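Print this page | E-mail this thread

Table clearing robots at work - how is it for your people?

marble_soup wrote:
I supervise the staff dining room at Dilden, Clulisstead site. In December we started to use a two-arm machine for setting and clearing places. 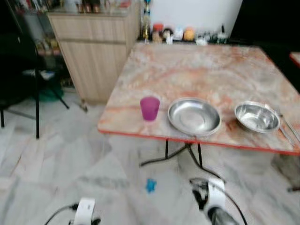

The management says it saves 10 minutes in each sitting. Maybe so, but my people now spend this time standing near it. Steel plates and bowls it must learn one by one, and chopsticks are the worst. Two of my colleagues were moved to the dish room and they miss talking with the guests.

Rahimi606 wrote:
I don't agree that this is bad. At Drorkthorpe we have had ours for 3 months and my wrists are much better. Before, I carried plates the whole shift. Did you ask your two colleagues if they want to go back?

marble_soup wrote:
I asked. One wants, one does not.

ladle_and_lid wrote:
Rahimi606, your wrists are better but your hours? Ours were cut from 30 a week when the machine came. I would keep the sore wrists.

Rahimi606 wrote:
Same hours here, we have it in writing. I am sorry about yours - this is a matter for your manager, the machine did not decide it.

ladle_and_lid wrote:
For my rent it is the same thing. marble_soup, get it in writing before spring.

marble_soup wrote:
I will ask tomorrow after the lunch.

Last updated: January, 16:30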